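Visit Report: Automation Build at the Vullar Shared Workshop

Friday, February
By the Loureiro Makers' Association, Visits Section

14 shares | 3 comments

Members of the association's visits section were received on Friday at the Vullar shared workshop, where a small group is building an automated bench for taking apart discarded desktop computers. The visit opened at 10 a.m. with a short safety briefing.

The project, known as Clendia, began in a member's garage and moved to Vullar last year. It has a budget of 500 dollars for the current phase, of which 400 had been committed before our visit. Most of that sum went to motor drivers and a second-hand aluminum base. The arm itself was assembled on site from printed and machined parts, and its control software is written by the group and kept on a shared server.

Visitors were shown the parts store, the printing room and the test bench. The hosts explained that the arm's joints are recalibrated at the start of every session — a procedure of seven steps, posted on the wall beside the bench. The build log now stands at 97 entries and may be read by any member of the workshop.
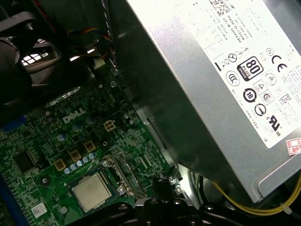
Work on the bench is carried out on open cases, with the small camera at the wrist supplying the close view. The group regards access as the main difficulty at this stage. With a Dell board and its power supply in the same case, the gripper has to work close to the processor and the raised metal bracket beside it, and wiring lies in the darker space under the supply. The hosts intend to narrow the fingers before attempting connectors.

Discussion afterward turned to grip force and to the sorting of recovered parts. A joint session with the Brukura repair group is planned for the spring. Members wishing to attend should give their names to the visits section before the end of the month.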